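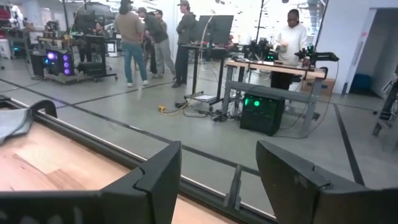
Wrist camera view with both fingers fully open, before the comparison.

How to compare two wrist camera positions on the same gripper

In this tutorial we use the Winamby parallel gripper and the Nillik camera holder, short version and long version. The same steps work for other holders if the screws fit.

Step 1. Open the fingers to the end and save one picture. Both fingertips should be visible at the bottom, with a clear gap between them. If a finger covers the middle of the picture, move the holder up one hole and save again.

Step 2. Look at the background. With open fingers the camera sees much more than the table. In our picture you find the floor, the people and the other workbench with its black arms. Write this down, because later you want to know if a bad result comes from the fingers or from the room. The two green lights on the PC under that bench are a good point for checking focus at distance.

Step 3. Fix the exposure by hand. We use 600 in the Sandina controller. A polished floor gives reflections, and automatic exposure will change when the arm turns to it.

Step 4. Run the pick program 26 times with the short holder. Don't touch the table between the runs. Then change to the long holder, do the hand-eye calibration again and repeat.

Step 5. Compare the saved pictures. We had 782 usable pictures with the short holder and 1,314 with the long one. Most of the lost ones were too dark near the fingertips - a matte finger takes a lot of light away from a close camera.

The long holder has also a bad side: it hits the elbow when joint five is turned past its middle position. Set a soft limit first.

Calibration files for both holders are on the Chrysikopoulos download page, in the folder from September.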